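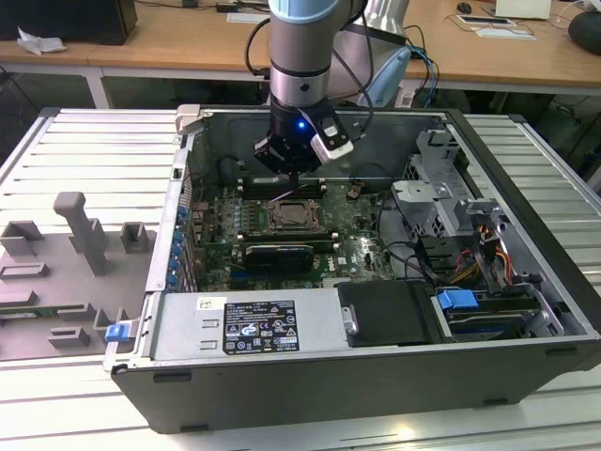 Minutes of the Mumomer Computer Club, February meeting

Held in the back workshop at Destevano Hall, 7 p.m. start (ten past by the time the coffee was poured). Pantelis Konstantinidis ran the meeting and I took the notes, so if your brilliant remark isn't in here, blame my handwriting. Full turnout apart from the two with the flu. Get well soon, both of you, and bring back the long screwdriver!

1. Last month's minutes

Read and agreed, with one correction. I had written that the spare monitors went to Bonsu, and they didn't, they're still under the stairs. Bonsu is the recycling yard out past the bus depot and they only got the dead printers. Fixed now. The monitors come back up under item 5.

2. The Vitness computers

This took most of the evening, as I think we all knew it would. Vitness has closed its old office over the gym and given us the desktops, 19 of them, all in tower cases. Pantelis and I picked them up in his van in one trip, with a few riding on my lap, more or less. They came with no drives (Vitness pulled those before handing anything over, and we have their note saying so in the folder) and no keyboards or mice.

Pantelis has been opening them up on the slatted table and wanted us to agree on an order of work before everyone dives in with a different method. I was all for diving in, but fine, he has a point. Last year we had parts from three different machines in one ice cream tub and it took ages to sort out whose was whose.

We talked it through and settled on this. The tower goes on its side with the panel off. Dust first, outdoors if the weather allows, then a look over the power supply and the wiring, and after that the memory. The processor comes next and it gets cleaned up whether or not it needs to come out. 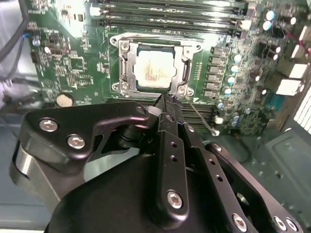 That last bit got us onto thermal paste, and I mean really got us onto it. Opinions in this club on paste are stronger than opinions on anything in the news. One side says wipe the top of the chip with alcohol and a coffee filter until the cloudy film is gone. The other side says paper towel is perfectly good and coffee filters are for coffee. Pantelis let it run for a while (he was enjoying himself) and then ruled that lint-free wipes would be bought, which pleased everyone except the person who had brought coffee filters.

Agreed: lint-free wipes and a bottle of the 99 percent alcohol, me to buy. Also agreed that nobody uses the old paste from the drawer, the one in the syringe with no cap. It has gone in the trash. I checked.

There was a question from our newest member about whether the chip has to come out of its socket to be cleaned. Answer from Pantelis: no, please leave it sitting in there with the bracket closed, clean the top, and keep your sleeves clear. If it does have to come out, you lift the lever, open the frame, and pick the chip straight up by its edges. He'd like to be asked first. He has bent pins on his conscience from years back and he still brings it up, bless him.

3. Batteries

Short item that got longer. Every one of these boards has a coin battery on it that keeps the clock and the startup settings, and given how long the Vitness machines sat in that office I'd be surprised if many were healthy. Do we test each one, or just replace the lot?

I argued for replacing the lot. They're cheap, it's a two-second job with a plastic pick, and I don't want a family ringing me up because their computer thinks it's the wrong year and won't open any websites.

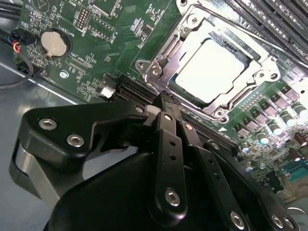
Pantelis preferred testing, because the meter is already in the drawer and there's no sense throwing out good ones. We voted and testing won. I'm over it. Anything that reads under 3 volts gets swapped, and the old ones go in the jar on the windowsill with tape over both faces, please, both faces, I found a bunch loose in there last week.

Somebody asked about passwords on the startup screen. Taking the battery out for a while clears the settings on some boards and does nothing at all on others. We'll deal with those as we meet them. Vitness has promised to look for the old password list.

4. Memory and parts

We have a shoebox of memory sticks, sizes all mixed up, and no idea yet what fits the Vitness boards. I offered to sort the box at home on my kitchen table. Offer accepted very fast, I noticed!

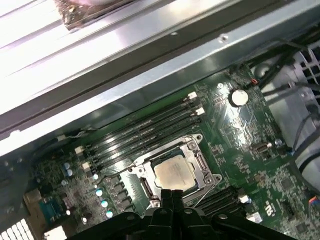
On what to put in them, we agreed each computer should go out with matched sticks, the same size and the same speed, and not whatever comes to hand first. I'd been hoping to fill every slot because it looks so nice and finished. Then again, on the board with the coin battery up past the memory, the bank of four slots on the battery side of the processor is completely empty, and there's a second bank on the other side of the socket as well. Multiply that by a van load of computers and my shoebox looks pretty small. So we'll work out from the maker's manual which slots get filled first, and leave the others open. Pantelis will download the manual and print the page with the memory diagram, large, and tape it to the wall over the bench.

Bonsu has said we can look through their bins for more memory if we call before we come. Two of us will go. Closed shoes, they were very firm about that.

Hard drives: we don't have enough. I'll ask at the library and at the tax office downstairs, who always seem to be replacing something.

5. Any other business

The monitors under the stairs. They need to be tested before anybody promises them to anybody. I'd love to see this done before the hall people need the space for the folding chairs.

Labels. Each tower gets a strip of masking tape with a number on it, and the same number goes on the bag with its screws. Blue marker only, the black one smears.

Coffee money is now in the tin with the lid that fits. It's 50 cents a cup, same as always, and the cookies are free if you bring some every now and then (hint).

A nice note came in from the lady who got one of our laptops before the holidays. Her grandson has it set up for video calls and she's been talking to her sister most evenings. I read it out loud and it went around the table afterward.

6. To do before next time

Me: wipes, alcohol, sort the shoebox, ask about drives.
Pantelis: manual, memory diagram, call Vitness about the password list.
Whoever has the long screwdriver: you know who you are.

We wrapped up at 9:15 and stacked the chairs. Next meeting in March, same room, and I'm bringing lemon bars.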